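Ok, chocolate thread, because I have been eating bars for a week and my group chat has muted me. It's Sunday, October 6, 2019, it's finally cool enough to order chocolate by mail without getting soup, and I have THOUGHTS.

Quick background if you're new: I make a tasting box every fall. Small makers only, bars I paid for myself, and I write up what I liked. This year it's mostly hazelnut, with a detour into rye.

So, let's go.

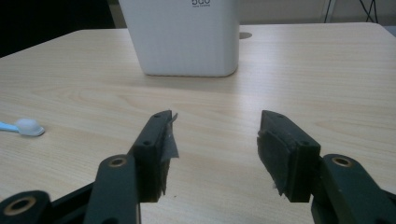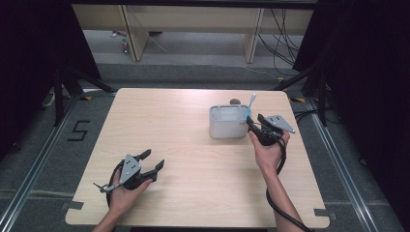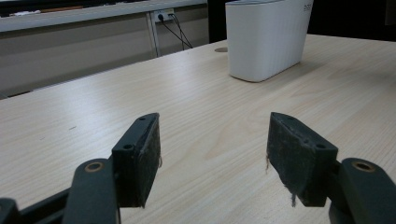

First up, the Pelel hazelnut slab. Oh my goodness. It's a milk chocolate but a dark-ish one, 48 percent, and the hazelnuts are whole and roasted properly, all the way to the middle. You know how some nut bars taste like the nuts were introduced to the chocolate five minutes ago? These two have been married for years.

Snap is soft. That's normal for milk with this much nut in it, so don't send it back. Let it sit out of the fridge for half an hour (better yet, don't put it in the fridge at all) and it goes almost fudgy at the edges.

My one complaint is the wrapper. It's gorgeous paper, but it's glued along the long side and you can't close it again. I ended up folding the rest into parchment. Then I ate the rest, so the parchment was a bit of a waste.

Next, Drakura. They do a smooth filled bar, no whole nuts, and I went in grumpy because I like something to chew. I was wrong! The filling is hazelnut and a little almond, ground so fine it just disappears, and there's salt in there, maybe two flakes per square. I kept going back to look for the salt again.

It comes in dark and milk. Get the dark. The milk is lovely for three squares and then it's very, very sweet. My sister disagrees and took the milk one home with her, so everybody won.

If you bake: chop the dark Drakura into chunks and put it in plain shortbread. The filling stays put better than I expected. Chill the dough first, 325 degrees, pull them while the middles still look pale. I've made two batches and I'm eyeing a third.

Now the weird one, and maybe my favorite. Tahiri makes a toasted rye bar - dark chocolate with rye crumbs all the way through, and a layer of hazelnut paste underneath. It tastes like buttered toast. It tastes like the BEST buttered toast, with chocolate spread on it, at somebody's grandmother's house.

I had it with black coffee, then with milky tea, then with a slice of sharp cheddar at eleven at night. The cheddar was the surprise. The rye and the cheese get along like old friends and the chocolate sort of sits in the back being nice about it.

The recipe is by Oskari Karppinen, who baked bread for a living before he got into chocolate, and you can really taste that. I wrote to him in June to ask if the crumbs were sourdough. They are! He dries them slowly and toasts them twice. He also told me they make 600 bars at a time and that's it until the next batch, so if you see it in stock, maybe don't sleep on it like I did last year.

Bamden is the gift one. Little foil-wrapped hazelnut chocolates, boat-shaped, in a tin with a hinged lid. I bought the tin for my mother-in-law and then bought a second tin for, um, research. They're softer than they look, so don't leave them in a warm car. The foil sticks and you end up scraping it with your teeth like a raccoon.

Still, what a nice thing to put out after dinner. One each with the coffee, and people go quiet for a second. They'd be great as wedding favors too, two or three in a little bag, as long as the reception isn't outdoors in July.

A few people asked how I store everything. Cool cupboard, airtight box, away from the onions. I mean it about the onions. I lost a really good bar that way once and I still think about it.

And please, please check allergens if you're sharing. Every single thing in this thread has hazelnuts, the Drakura has almond as well, and the Tahiri has rye, so no gluten-free friends on that one. I put a sticky note on each box with the nuts written big.

My order, if you twist my arm: Tahiri, Pelel, dark Drakura, Bamden, milk Drakura. Ask me again tomorrow and the top two will have swapped. I had another corner of the Pelel while typing this and I'm already wobbling.

Next week is white chocolate. I know, I know. But I've got one with caramelized milk powder and brown butter that might change some minds, and if you have a favorite white bar from a small maker, send me the name! I have a little room left in the cupboard, on the side without the onions.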